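Haworth Towel Wear Log
README, second revision

What this is

A table of wash and wear records for cotton and microfiber cleaning cloths, kept by one household and one small cafe. It has 135 rows. Each row is one cloth on one wash day. If you came looking for proof that one kind of cloth beats another, you will be disappointed, and I would be suspicious of anyone who found it in here.

Why it exists

The label on the Tranau cloths says they hold up "wash after wash." I wanted to know how many washes. Teteck prints a number on its packs but doesn't say what counts as a worn-out cloth, so the number is close to useless. I started weighing mine in February and kept going until I got tired of it.

Files

washes.csv -- the main table
cloths.csv -- one line per cloth, with brand, fiber as printed on the label, and size when new
notes.txt -- my remarks, unedited, some of them cranky

Columns in washes.csv

cloth_id: two letters and a number
wash_no: starts at 1, resets for nothing
temp: the setting on the dial. Dials lie. I never put a thermometer in the drum.
dry_weight: grams, kitchen scale, read to the nearest gram
edge: 0 to 6, where 0 is a sound hem and 6 is a rag
site: home or cafe 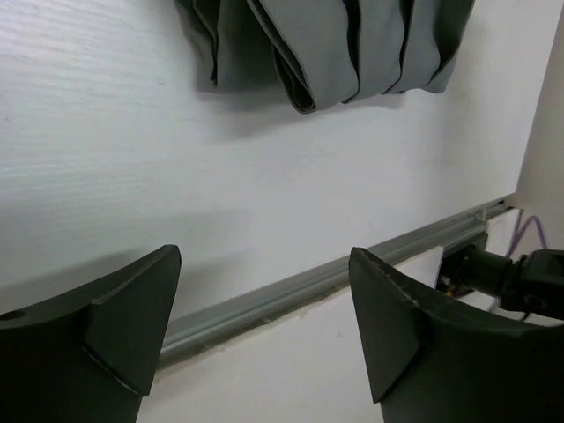
The edge score is the weakest part. I gave most of the scores myself, and I knew which brand I was holding. Imogen Naylor scored 12 of the cloths again without seeing the labels, and she was harsher than I was on the Teteck ones. Her scores are in edge_2. Where we differ, I would trust hers, though 12 cloths is not much to hang anything on.

Weights are better but not great. A cloth picks up moisture from the air, and the cafe kitchen is steamy all morning. Cafe weights taken before 2 in the afternoon run heavy. I left them in and marked them "damp" in the flag column. Drop them if you like.

Known problems

Two cloths went missing and came back. I can't swear they are the same two.

Fabric softener was used at the cafe for a while, against my wishes. The rows are flagged "soft."

Someone at Futard emailed to say their cloths should only be washed cold. The pack I bought doesn't say that anywhere. Those rows stay.

Shrinkage is not recorded. I measured each cloth once, when new, and never again, which was dumb.

What not to do with it

Please don't average the two sites together. The home cloths wiped counters and the cafe cloths wiped everything, including the floor behind the fryer. Please don't turn the edge score into a percentage either -- a 4 is not twice as bad as a 2, it's just worse.

Use

Free to copy and change. Keep the flags if you pass it on. Corrections are welcome if they come with a cloth_id and a wash_no; general opinions about microfiber are not. There is no plan for a third revision.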